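Friday, October 14, 2022

Reached 691 demonstrations on the two-arm set this morning, after throwing out the batch where the right wrist stream lagged. The count includes everything recorded since the Midance controller went on. Earlier episodes stay in a separate folder and will not be mixed in, whatever Femke says about needing more data.

Spent the first hour on synchronization. The head view and the two wrist views each keep their own clock, and the joint readings come from a third source inside Midance. I had been matching everything to the nearest head frame. That works when the arms move slowly and fails at the moment of contact, where a small offset puts the fingers in a different place from the one the policy thinks they are in. Changed the script to interpolate the joint readings to the image times and leave the images alone. Reran it on the whole set. It took until lunch.

The layout has stayed the same all week: jar on the left, cup to the right of it, one arm coming in from each side, teal surface under everything. 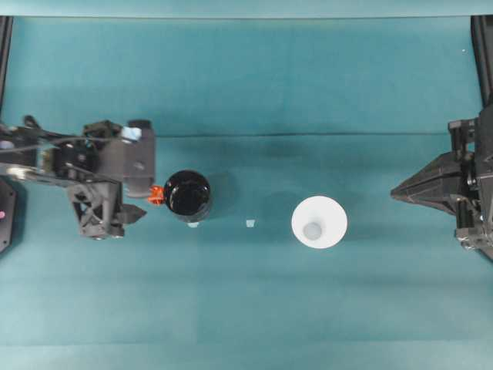 Training run with the new alignment started at 1:15 on the Jang machine. Same settings as Tuesday except for action chunk length, which I cut in half. My reasoning is that the long chunks commit the arm too early. On Tuesday's policy, the right arm would begin a good approach, and if the cup had been shifted even slightly after the chunk was issued, it would carry on to the old position and close there. Shorter chunks should let it correct. The cost is jitter where one chunk ends and the next begins, and I expect to see some.

Femke Wouters came by at 3 to argue about the baseline. Her point is that I am comparing against a head-view-only policy trained on the old alignment, so any gain I report mixes two changes. She is right. I will have to train the baseline again on the corrected data, and that takes the machine for the weekend. I had hoped to use the weekend for the Flindine port. That now moves to November.

We also talked about how much weight the wrist views should get. In the head view a cup is a small ring and its height off the surface is hard to judge. From the wrist it fills a useful part of the picture and both fingertips are in sight, so the gap between finger and rim can be read directly. The drawback is that the wrist view changes completely with every motion of the arm, and background light and stray marks on the surface shift along with it.

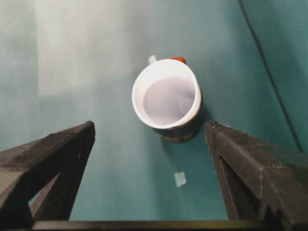
Tried dropping the wrist input at random during training, 20 percent of the time, to stop the policy from leaning on it. Early checkpoint only, so this means little: on held-out episodes the error in predicted gripper position went down a bit during approach and did not change at the grasp. I will wait for the full run before writing anything in the draft.

Two failures from the evening trials worth noting. In the first, the right arm stopped short of the cup and held there until the time limit. The log shows the predicted actions shrinking toward zero, which looks like the pauses in the demonstrations, where the operator waits on the other arm. I should trim those pauses or label them. In the second, both arms started at once. No demonstration does that. I stopped the trial by hand and saved the log under Celudel with the others.

To do: retrain baseline, trim pauses, check the left wrist exposure setting, reply to Femke about the plot axes. The run should finish overnight. Left the emergency stop pressed in and the arms powered down.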